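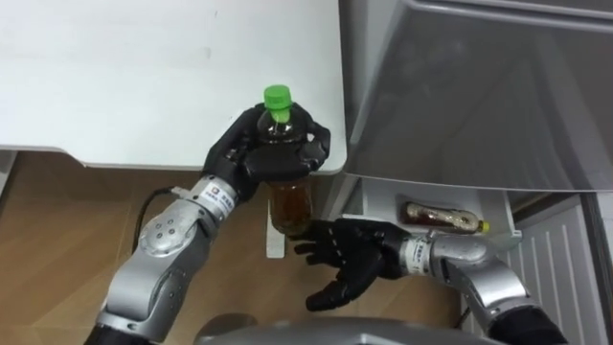

## Bottled tea and the kitchen shelf

A screw-capped plastic bottle is an awkward thing to store. It is tall, its weight sits low when full and it tips once half empty. Clear plastic at least shows what is left, and a green cap is easy to find at the back of a cupboard.

Sarpong, who fits out small kitchens, allows 285 mm between shelves for tea bottles and keeps 12 to a row. Lift each one by the shoulder, just under the cap — the ridged wall below gives when squeezed. White worktops mark, so wipe the base first.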